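Cell Technician, Two-Arm Bench (full time, on site)
Fisodik, Pandolari Building, ground floor

Posted 29 October 2024

We have two black arms bolted to one table and we need someone to look after them.
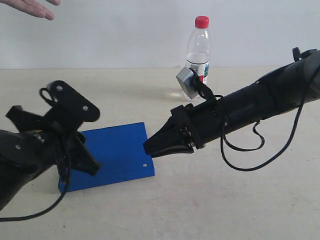

The cell is called Mimby. The name was chosen before any of the current staff arrived and it is on too many labels to change now. Mimby picks things up, passes them across and puts them down, and it does this on every working day until a screw backs out, a cable snags or a finger goes out of line. Then it does something else, and that is where you come in.

The job has been done up to now by whichever engineer was standing closest. The results have been mixed. One of our engineers is very good at motion planning and should never again be handed a hex key.

What you would do

Start the cell in the morning, home both arms, and run the blue board check before anyone asks for data. If the grippers don't meet the board where they should, you find out why and fix it before the day's runs begin.

Go over the fasteners on a schedule. There are a lot of small screws on these arms and they all have opinions about vibration. We use a torque driver and a paint pen. Please also use the torque driver and the paint pen.

Look after the cables. Every loop needs enough slack for full travel and not so much that the other arm can catch it. We have a drawer of cables that taught us this.

Swap and align grippers. The left and right ones are different, the spares are kept in separate bins, and the bins are labeled. Keep them labeled.

Check the straps and brackets on anything mounted to an arm, and recalibrate when something has been moved, including when the person who moved it says they didn't.

Write things down. The maintenance log has 300 entries, of which the most common is "fixed it." We would like the next 300 to say what "it" was.

What you need

Steady hands and decent eyesight, corrected or otherwise. Experience keeping some kind of machine alive: robots are great, but we would be just as happy with printers, sewing machines, packaging lines, arcade cabinets or bicycles. You should be able to read a wiring diagram, use a multimeter, and crimp a connector that stays crimped.

You should be comfortable at a command line, enough to start a script, read an error and copy it to someone without retyping it from memory. Python would help. A degree is fine and so is not having one.

You also need to be the sort of person who hits the stop button early. Our rule is that hands stay clear whenever the arms are powered and moving on their own. You will have full authority to enforce this on people who earn more than you do.

What we offer

A permanent contract after 3 months, health and dental from day one, paid overtime (rare, and asked for in advance), and a tool budget of $1,000 a year. Tools you buy with it are yours, up to and including the ones you hide from us. Lunch is provided and is usually Qin's soup — there is a vegetarian pot as well.

The pay band goes out with our first reply, before you have to talk to anybody.

How to apply

Send a resume and a note of up to 100 words describing a machine you kept running longer than it deserved. No cover letter. Photos of the machine are welcome.

Shortlisted people come in for a paid half day. We loosen something on the cell beforehand, you find it and put it right, and then you tell us what else you noticed. The last candidate found two faults we hadn't put there and took a job elsewhere, which we thought was fair.

The start date is flexible, but we want the position filled before the April overhaul, when both arms come off the table. Questions and applications go to Jayanthi Kaimal in the workshop office. If she doesn't answer the same day, she is under the bench.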